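Camholm Institute of Technology
Department of Mechanical and Control Engineering
Senior Project Report

Phase Labels in Demonstration Data for Two-Arm Handling of Pens and Caps

Submitted by: Rima Sleiman and Ruba Kassab
Project sponsor: Kondero

Summary

This report presents the method and results of a two-semester project on learning from demonstration. The task was to have two robot arms pick up pens, markers and loose caps from a shared table and place them in groups by color and type. The project compared two ways of preparing the same set of demonstrations for training. In the first, each demonstration was used whole. In the second, each was cut into short labeled segments, one for each phase of the motion. The model trained on labeled segments completed more attempts under the same test conditions. The gain was largest for small caps and was small for long pens.

1. Background

Pens and caps are light, narrow and easy to roll. Many of them have clear parts, and two items of the same color often end up touching. A gripper that arrives at a slightly wrong angle will push the item away before the fingers close. For these reasons the department has used stationery as a test material since the first version of the cell was built.

An earlier senior project in the same laboratory trained a model on complete demonstrations. Its authors reported that the arm would often reach the correct item and then stall above it. They proposed that the model had too few samples of the final approach compared with the long travel motions. The present project was designed to test that proposal.

2. Equipment

All work was carried out in the Azar cell, an enclosed bench with two arms mounted along its front edge. Each arm carries a parallel gripper. One fixed camera covers the tabletop, and a small camera is mounted at each wrist. The side and back walls of the cell are lined with patterned material, which was kept in place for both training and testing.

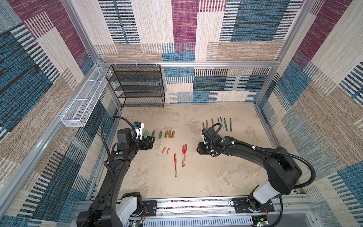 Figure 1. The Azar cell with caps to the left, red pens toward the front, and uncapped markers at the rear right.

The arms were operated by hand through a pair of leader arms of matching geometry. Joint positions, gripper opening and the camera streams were written to disk by Grorkik, the department's recording software. Grorkik was also used for replay and for marking segment boundaries. No changes were made to the arm controllers during the project.

3. Method

3.1 Collection of demonstrations

Both authors acted as operators. Before each demonstration, the items were set out according to a layout card. Some cards called for separate rows and others for a mixed pile. The operator then moved items one at a time until the groups on the card were complete. Either arm could be used for any item within its reach, and handovers between arms were allowed.

Operators were asked to keep a steady pace and to avoid correcting an item after it had been released. Where a pen rolled out of reach, the recording was stopped and the layout was repeated from the start. The lighting above the cell was left at one setting, and the blinds in the laboratory remained closed in the afternoon.

3.2 Segments and labels

Each demonstration was replayed and divided at four kinds of event: start of travel, start of approach, finger closure, and release. The person who had recorded a demonstration did not label it. When the two authors disagreed on a boundary, the earlier time was used. This work produced 2549 labeled segments and took up most of January.

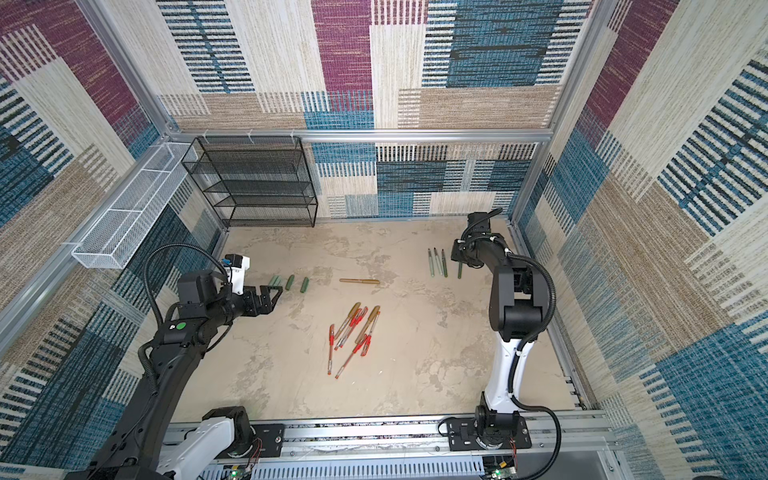 Mixed piles required more care than rows. In a pile, the operator often opened the fingers, moved slightly, and opened them again before committing to one item. The authors first marked each of these small movements as a separate approach. After a trial run of training, this rule was dropped, and all movement between the end of travel and finger closure was treated as a single approach. Every pile demonstration was then relabeled under the new rule.

3.3 Training

Two models of identical size were trained. Model A received the demonstrations whole. Model B received the labeled segments, with approach and closure segments sampled as often as travel segments. Both used the same camera views and the same number of training steps. No model was selected on the basis of its test results.

3.4 Evaluation

The evaluation consisted of 400 attempts, with 200 for each model. An attempt covered one item: the arm had to reach it, grasp it, carry it to the assigned group and release it without disturbing a neighbor. The models were run in alternating order so that any slow drift in camera position would affect both. The author supervising an attempt was not told which model was active.

4. Results

Across both models, 219 attempts were completed. Model A accounted for 91 of these and Model B for 128.

The difference came mainly from the last part of the motion. Model A usually traveled to the correct area of the table, which agrees with the earlier project. Its most common failure was to stop above the item with the fingers open. This failure also occurred with Model B, though less often, and mostly when two caps of the same color lay side by side.
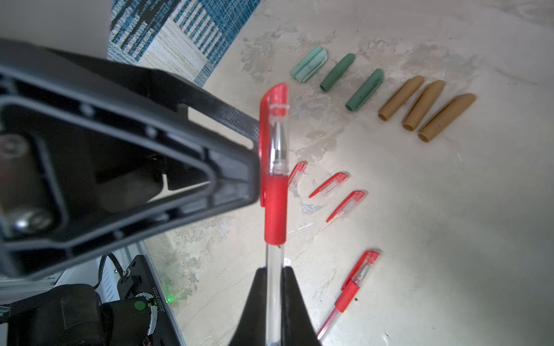

Model B had a failure of its own. In several attempts it closed the fingers early and pinched a pen at the end of the barrel, so that the pen swung as the arm lifted. The authors believe that the heavier sampling of closure segments is responsible, but the project did not include a test that would separate this cause from others.

Long pens were handled nearly as well by Model A as by Model B. Both models did poorly on piles, where a correct grasp on one item frequently moved another.

5. Limits of the study

The results apply to one cell, one table surface and one set of items. Both operators were also the authors, and their habits are present in all of the data. The labeling rule was changed once during the project, as described in Section 3.2, and only the final version was evaluated. The time needed to label segments by hand was not weighed against the time needed to record additional whole demonstrations, which may be a fairer comparison for a laboratory with limited hours.

6. Further work

The authors recommend repeating the comparison with segment boundaries taken automatically from gripper opening and arm speed. A second recommendation is to reduce the share of closure segments in steps and to record the effect on early grasps. The layout cards, the labeling guide and the evaluation sheets have been placed in the Azar cell folder on the department server and may be used by the next project group.

Acknowledgments

The authors thank Kondero for its support of the project and the staff of the Camholm control laboratory for access to the cell outside scheduled hours.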